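Lultemden Wiki
Help Desk
Register
Sign In
in: Help Desk, Storage, Editing questions

Merging the Romenska Lockbox pages

Posted by Naheed Sial
2020-08-08

I would like guidance before I make a large edit. The wiki currently holds two separate articles on the Romenska Lockbox: one for the version obtained in the Bidcombe harbor quest, and one for the version sold by the trader after the quest is complete. The item name, icon and description text are identical. The only difference I can find is capacity. The quest version holds eight stacks and the trader version holds 14.

Is it the policy of this wiki to keep such items on one page or on two? If the pages are merged, what should be done with the comments and the edit history of the page that is removed?

I would also appreciate confirmation that the capacity figure for the quest version is correct. My save file dates from before the August patch.

3 replies

Irfan Naqvi
Wiki staff

Thank you for asking before editing. The policy is stated under "Item variants" in the editing manual. Items that share a name and an icon are kept on a single page, and each variant receives its own row in the infobox. A separate page is permitted only where the variants have different crafting recipes. Neither lockbox can be crafted, so a merge is appropriate.

Please do not copy the text of one page into the other and blank the first. That method loses the list of contributors. Place the merge tag at the top of the trader page and leave a note on its talk page. A staff member will then combine the histories and set up the redirect. Comments stay attached to the redirected page and can be read there, but they cannot be moved.

Requests are normally handled in the order in which they are received. There are 42 pages carrying the tag at present, so some delay should be expected.

Gyu-bin Ko

just leave them separate imo, I always search for the trader one anyway and the Cheema chest has two pages and no one minds

Jaruwan Kongkaew

With respect to the previous reply, the Cheema chest has two recipes and therefore falls under the exception that Irfan Naqvi described.

On the matter of capacity, I started a new save on the current version and completed the harbor quest. The lockbox still holds eight stacks when it is first received.

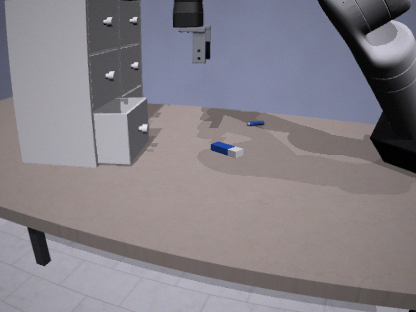
Players who intend to check this for themselves should empty the lockbox before visiting the trader. If both versions are in the inventory at the same time, the game shows the larger figure for each of them – this is a display error and does not change how much either one can hold. I suspect that several of the conflicting numbers on the talk page come from this.

I would also suggest that the section on lockpicking be kept from the quest page. The version on the trader page is older and still refers to the rusted key, an item that was removed.

Naheed Sial marked this topic as resolved.

Related topics
Infobox rows for item variants
How to request a redirect
Trader stock tables after the August patch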